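Chapter 4
Schooling in Displacement

Families who leave home in a hurry seldom plan for school. They look for shelter, food, and news of relatives, and classes come later, sometimes months later. By then a child may have lost a full year. This chapter looks at how towns that take in displaced families find classroom places for their children, and at what makes those places hard to keep.

We follow one small town, Bloxham, from the first arrivals in January to the end of its second school year. Bloxham had two schools and no recent practice in teaching newcomers. The nearest larger town, Cladesbridge, had a language center but no spare rooms. Most of the new families were housed at Walwood, a former training college on the edge of the district.

In the first month, 27 children at Walwood were of school age. Four were enrolled. The others were waiting on papers: birth records, vaccination cards, or report cards from schools that had closed. District rules called for all three before a child could sit in a class. The rule had been written for families moving from the next county, who could get copies by mail.

The district changed the rule in spring. A parent's signed statement would do for the first term, and a nurse visited Walwood to bring vaccinations up to date. By the start of summer, 23 of the children had a place.

Enrollment is the part of the story that shows up in district reports. Attendance is harder to follow. A child can be on the roll and still miss two days in five, for reasons that a register doesn't record — an appointment with an aid office, a younger brother to look after, a lesson in which every word is strange.

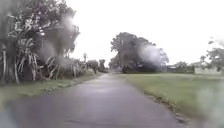

One mother at Walwood told the district that her son liked his teacher and hated the afternoons, when the class moved to history and he could follow almost none of it. He was good at math, she said, and would sooner do math all day.

Her remark points to a choice every host school has to make. Newcomers can be taught apart until they know the language, or they can join regular classes at once with extra help. Bloxham tried the first approach and then mixed the two, using a set of workbooks called the Ovholm readers in the mornings. Section 4.2 compares the results.

Before reading on, consider what you would need to know to judge whether Bloxham's schools did well. Test scores are one measure. Keep a list of others as you work through the chapter.

Key terms: host community, enrollment, attendance, bridging class, interrupted schooling

4.1 Getting a Place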